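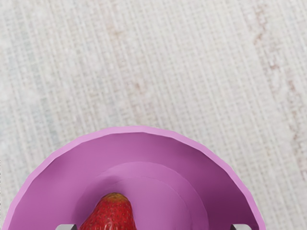 4. 考察

4.1 返送された検体と、返送されなかった検体

本研究では、クラミジアおよび淋菌の郵送検査キット600組を、プロルトン、アティネ、ハムダンの三地区に設けた五つの窓口で手渡し、そのうち392組の返送を受けた。この数字を最初に目にしたとき、私たちは正直なところ少しほっとした。準備の段階では、受け取ってはもらえても箱のまま引き出しにしまわれてしまうのではないかという心配が、会合のたびに誰かの口から出ていたからである。とはいえ、戻ってこなかったキットのことを考えずにこの節を始めるわけにはいかないし、むしろそちらのほうに、これから同じような事業を始めようとする方々の役に立つ事柄が多く含まれているように思う。

返送されなかった理由について、私たちが直接に尋ねることのできた範囲は限られている。匿名での受け渡しを最優先にした設計上、督促の連絡先を控えることはせず、代わりに、窓口を再び訪れた方に任意の聞き取りをお願いした。応じてくださったのは、返送した方としなかった方を合わせて112人である。この中には、自分は返送しなかったけれども友人には勧めた、という方も含まれていて、聞き手のほうが思わず笑顔になる場面もあった。検査を受けることと検査について人に話すことは、どうやら同じ順番で起こるとは限らないらしい。

聞き取りの中で繰り返し語られたのは、採取そのものの難しさよりも、その前後にある細々とした家の事情であった。家族と同居していて洗面所を長く使いにくいこと、届いた説明書を広げる場所がないこと、封をした返送用の袋をどこに置いておけばよいか迷ったこと。専門職の側から見ると、採取の手順はほんの数分で終わる簡単なものに思えてしまうのだが、実際に手を動かす方にとっては、箱を開ける前から一日の段取りが始まっている。この感覚のずれは、私たち自身が診療の場に長く身を置いているために見落としていたことで、素直に反省したい。

4.2 説明書の言葉づかいについて

キットに同封した説明書は、既存の院内用の文書をもとに作成した。内容の正確さには気を配ったつもりだったが、聞き取りでは「間違っていないことは分かるけれど、叱られているような気がする」という声をいただいた。たとえば「採取後は速やかに返送すること」という一文がある。書いた側としては検体の状態を保つための当たり前のお願いだったのに、受け取る側には、これまでの生活を咎められているように響くことがあったという。性感染症の検査には、どれほど丁寧に設計しても、受ける人の心のどこかに後ろめたさを呼び起こしてしまう面がある。その上にさらに命令の調子が重なれば、箱を閉じてしまいたくなるのも無理はない。

そこで私たちは、配布期間の途中の6月に説明書を差し替えた。変更したのは主に文末と順序で、採取の手順を先に、注意事項を後に置き、相談先の案内は最後の面にまとめて移した。差し替えの前後で返送の割合を比べたいという誘惑は大きかったのだが、配布窓口の開所時間も同じ時期に変わっており、どちらの影響であるかを切り分けることはできない。したがって、ここでは改訂版のほうが好意的に受け取られたという聞き取りの印象を記すにとどめ、効果についての主張は控えておく。

なお、差し替えにあたって、ボレック地区で先に行われていた妊婦健診の案内文づくりの経験がたいへん参考になった。分野は違っても、読む人が不安な気持ちで紙を手に取るという点では通じるところが多い。あの案内文では、検査結果の受け取り方を、検査の受け方よりも大きな字で書いていた。初めは不思議に思ったが、結果がどこから、誰の名前で、どんな封筒で届くのかという問いは、私たちの聞き取りにも形を変えて何度も現れたのである。

4.3 結果の受け取りと、その後のつながり

郵送検査の議論は、検体が戻ってきたところで終わりがちである。しかし陽性となった方が治療につながり、必要であればパートナーにも検査の話が届いて、ようやく検査は本来の役目を果たす。本研究では結果の確認を専用の番号による照会とし、治療を希望する方には窓口から紹介状を渡す形をとった。照会の仕組みそのものに大きな支障はなかったものの、番号を書いた控えをなくしてしまったという相談は、どの窓口でも経験している。控えを箱の内側に刷っておけばよいのではという提案もあったが、箱は真っ先に捨てたいものだという反論が別の方から出て、なるほどと思わされた。この点についてはまだよい答えを持っていない。

パートナーへの伝え方についても、一律の方法を勧めることは難しいと感じている。自分の口で話したい方もいれば、文面を用意してもらえれば送れるという方もいるし、相手との関係によっては伝えること自体が危険を伴う場合もある。窓口の担当者には、まず安全について尋ね、そのうえで選択肢を並べるよう求めていたが、実際の相談時間は日によってまちまちで、混み合う時間帯には十分に話を聞けなかったという報告も受けた。担当者の力量に頼りすぎた設計であったことは認めなければならない。次の段階では、相談だけを行う時間帯を別に設ける予定であり、この点は2025年5月28日の運営会議で合意を得ている。

4.4 本研究の限界

いくつかの限界についても、少し長くなるが書いておきたい。第一に、対象者は自ら窓口に足を運び、キットを受け取った方々である。窓口の存在を知らなかった方、知っていても近づきにくかった方の事情は、ここに述べた結果からは分からない。とりわけハムダン地区では、窓口が役場と同じ建物にあり、知り合いに会うのが気まずいという意見が聞かれた。場所を選ぶ際に、交通の便ばかりを気にかけていたことが悔やまれる。

第二に、112人の聞き取りは任意参加であり、この取り組みに好意的な方に偏っている可能性が高い。厳しい意見もたくさんいただいたけれども、厳しい意見をわざわざ伝えてくださること自体が一種の好意であって、関心を失った方の声はどうしても届かない。第三に、反復利用の有無を個人単位で追うことができないため、同じ方が複数回キットを受け取った場合も別々に数えられている。匿名性と追跡のしやすさは両立しにくく、私たちは今回、迷いながらも前者をとった。この選択については、共同研究者の間でもいまだに意見が分かれており、地域の事情によっては逆の判断が適切なこともあるだろう。

最後に、費用の検討を行っていないことを付け加える。キットの単価と郵送料の記録は残しているが、窓口の人件費が他の保健事業と重なっており、無理に按分すれば見かけだけ整った数字になってしまうおそれがあった。アティネ地区では現在、勤務時間の記録方法を改めているところで、十分な期間の記録がそろった段階で、あらためて別稿にて報告したい。

図1 口の広い浅い鉢(コンピューターによる描画)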